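Student project report, Research Methods module
Group: Werken
Submitted Tuesday, December 11, 2018

## What we set out to do

Our project compared two ways of asking people about shared meals in a student residence. The residence is Talavera, which has a kitchen on each floor and a larger dining room downstairs. The first method was a written questionnaire. The second was a set of group interviews in which residents helped to choose the questions. We wanted to know whether the second method would bring up matters that the first one missed, and whether the extra time was worth it.

We didn't try to measure how often people eat together. An earlier group did that and their report is in the department library.

## Method

The questionnaire went out in October through the residence mailing list. It had four sections: cooking, shopping, cleaning and use of the dining room. Most questions were closed, with a box for comments at the end of each section. We received 32 completed forms.

The group interviews were held in the dining room in the evening. Before each one we asked those attending to write down one question they would put to their neighbours about food. These were read out, similar ones were put together, and the group picked the order. One of us led the talk and another took notes. We made no sound recordings, as two people had said in advance that they would rather not be recorded.

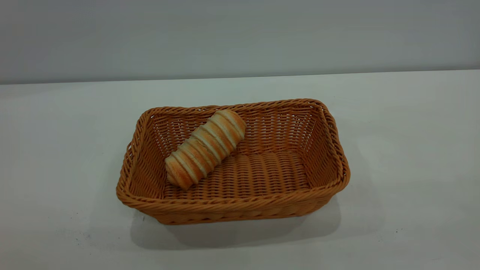 The notes were typed up the next morning and sent to everyone who had attended, with a week to correct them or ask for something to be removed. Only a few changes came back. One person wanted a remark about a former flatmate taken out, and we did that.

For coding we used Mernex, which the department has on the library computers. Each of us coded the same set of notes separately and we then compared the results. We disagreed mostly about the code "fairness". Some of us had used it for any complaint about money and others only for complaints about rules. We split it into "cost" and "rules" and coded that part again.

## Results

The questionnaire answers were short and mostly about cleaning. The comment boxes were often left blank. Where they were filled in, the usual subject was washing-up left in the sink.

The interviews covered cleaning too, but they moved on quickly. In both groups the residents' own questions were about who gets invited to eat and how. Several people said they had cooked too much on purpose and then didn't know how to offer it. Others said they could smell food in the corridor and took it for a private meal. None of our questionnaire items touched on this – we had asked about use of the rooms and left out invitations altogether.

Cost came up in a different way as well. On the form, people ticked that shared shopping was "fair" or "very fair". In the groups, some of those present said they had stopped joining in at the end of the month when money was short, and had told the others they were busy.
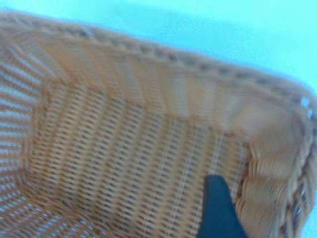

Marites Cabanatuan, reading our first draft, asked whether people had spoken more freely because they chose the questions or simply because they were sitting in a room with others. We can't separate the two. A third group using our own fixed questions would have helped, and we should have planned for one.

## Problems

- The people who came to the interviews were already fairly sociable. Residents who avoid the dining room are missing.
- Some of them had also filled in the form, so the two sets of answers overlap. The form was anonymous and we can't say by how much.
- The note-taker was a resident of Talavera and knew several of those speaking.
- We started the ethics form late and lost most of a week.

## Next steps

The residents asked for a short version of the findings and we have agreed to put one up beside the post boxes. The Kaltia group will take over the contact list next term, if the residents on it agree. The typed notes stay with the department and the handwritten ones will be destroyed after marking.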